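Pad creep (gripper fault)

Pad creep is a fault in two-finger grippers in which the soft pads on the inner faces of the fingers shift a little under load. The shift is small, often less than the width of one ridge, but it changes where a held object sits between the fingers. The name comes from the maintenance notes of the Dandadora project, where the fault was logged as number 234.

Background

Dandadora was a household handling project run by the robotics firm Gralodmont at its site in Tangen. It used hand-held grippers to record everyday tasks such as picking up small tools, bottles and packages. The recordings were then used to train fixed arms carrying the same fingers and pads. Because both sides shared the hardware, a worn pad on a hand-held unit could put errors into the training data without stopping work.

The fault

Pads on the affected grippers were held by adhesive alone. Repeated sideways loads softened the bond at the lower edge, and the pad began to slide toward the fingertip. Thin, rigid objects made the problem worse. A bottle spreads the force over the pad, while a narrow tool held level acts as a lever and twists it.

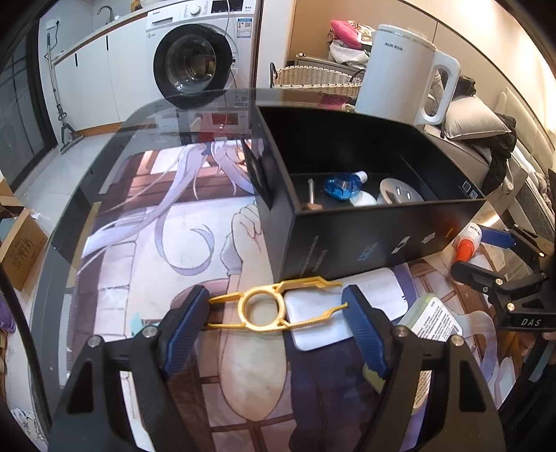

Hand-held gripper with blue ridged pads holding a gold-colored plastic tool level over a white card. A second gripper is at right.

The fault was hard to catch by eye. Operators corrected for it with the wrist, so the task still got done and the recording was marked as good. Of 2343 recordings reviewed in December, 2064 passed a pad position check. The rest were withdrawn.

Effects

Arms trained on the full set closed slightly off center and dropped slim objects. In one case an arm at the Pletholm test room pressed a tool into a glass surface and cracked it. There were no injuries – the arm was running at reduced speed – but testing was halted until the following Wednesday.

Correction

Gralodmont added a shallow lip below each pad and a scribed line on the finger to show its correct position. Pads are now checked against the line before each session and replaced in pairs. Version 2 of the pad also has a stiffer backing. Creep still occurs on older units, mostly when a new pad is fitted over adhesive residue.

See also: Backlash, Grip force, Tool slip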